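4. What the shorter slot did to viewing

The claim usually made for cutting a late evening program in half is that the audience does not leave but moves: it skips the broadcast and picks up the clips the next morning. We went looking for that movement in the Paltlow panel and had trouble finding it.

The panel gives us 1056 households with a set-top log and a matched record of online viewing. Each was followed for eight weeks, four before the change of slot and four after. Gilitz, the smaller of the two channels, cut its talk program from an hour to half an hour in November. Skusport, which runs a sports talk show against it, changed nothing and serves as our comparison.

Broadcast viewing of the Gilitz program fell after the cut, as everyone expected. Online viewing rose, and the channel made a good deal of this in its own publicity. But most of the rise came from households that had never watched the broadcast. The regular viewers, the ones said to be moving, went online no more often than they had before. Some switched to Skusport. Most turned the set off.

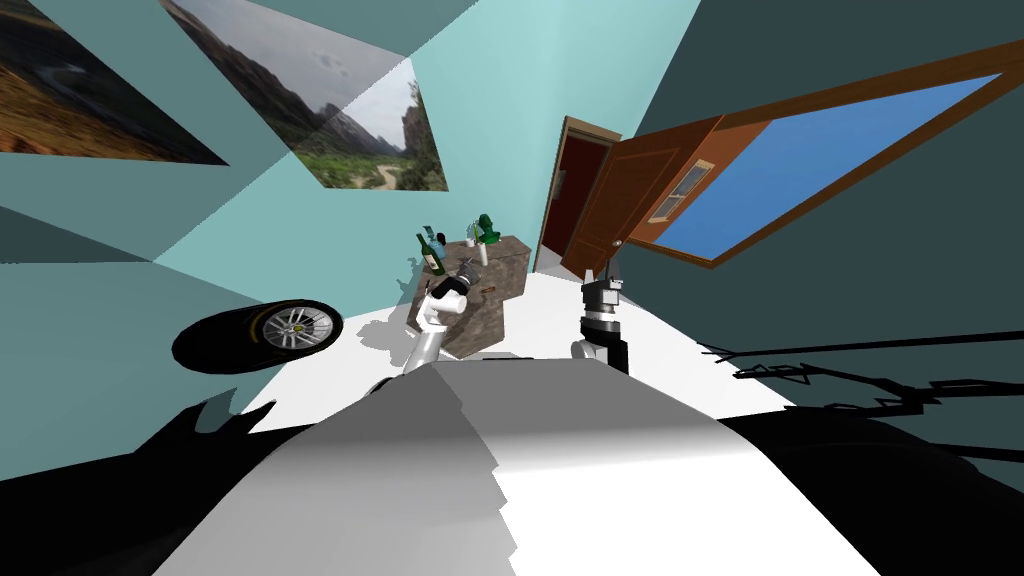 Figure 1. Rendered interior with teal walls and an open door.

Laing's reading of similar data (Lorna Laing, in the Lopes report) is more hopeful than ours. She treats any clip played past the halfway mark as one completed view and adds it to the broadcast total. We see two problems with this. A clip is a few minutes long and the program is thirty, so the sum puts very different things in one column. And a household that plays four clips of one interview is counted four times, while a household that sat through the whole broadcast is counted once. With the counting rule changed so that each household enters once per evening, most of the reported growth disappears. We do not say the remainder is noise, but we would not build a schedule on it.

There is also the matter of who was asked. The Lopes survey reached its respondents through the channel's own app - a strange place to look for people who do not use the app. Of the 40 households we interviewed by phone, all had watched the hour-long version at least once a week. Few could say when the new version started, and several thought the program had been canceled.
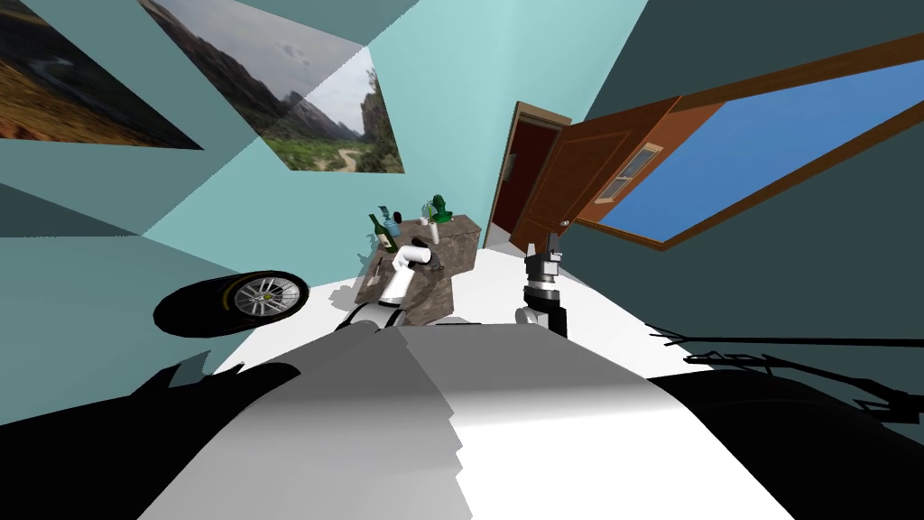
Signe Bergmann has argued that format matters more than length, and that viewers stay with a show as long as its set, its host and its running order remain familiar. We have some sympathy for this, but the evidence offered is thin. Her test used short simulated clips in place of real broadcasts, and familiarity was measured by asking people whether a room looked like one they had seen before. A plain room with pale teal walls and a granite-patterned cabinet, as in the second rendering, may well be easy to remember. It does not follow that anyone would stay up for it. Recognizing a set and choosing to watch a program are separate acts, and only the second shows up in a log.

We therefore keep length and format apart in the models that follow, and report online viewing on its own line.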